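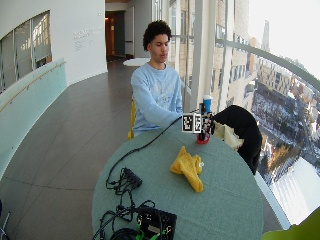
March 2022
By the Hastthorpe columnist

Home Opinion Politics Letters Archive

I've gone right off the political apology, and I say that as someone who used to lap them up. You know the sort: an MP gets caught out, the spouse stands next to him at the garden gate in a sensible coat, and we all spend a week deciding what her face means. We had our own small version in Dridgate in February, and I got 34 emails about it, most of them about her and hardly any about him! She didn't stand for anything. She didn't miss the vote on the Lencho bus route, he did. I'd much sooner he'd looked the way the lad in the blue sweatshirt looks at that table, head down, eyes on the thing in front of him, hands reaching for it, and no wife in sight.

My own rule (I've broken it, I admit) is to leave the family alone unless they're on the payroll. The Brimero gave the marriage 8 pages and the buses a paragraph, and 4000 people rely on those buses. If she wants to forgive him, lovely. If she wants to chuck his shirts on the lawn, also lovely. I'd still like to know when the 208 is coming back.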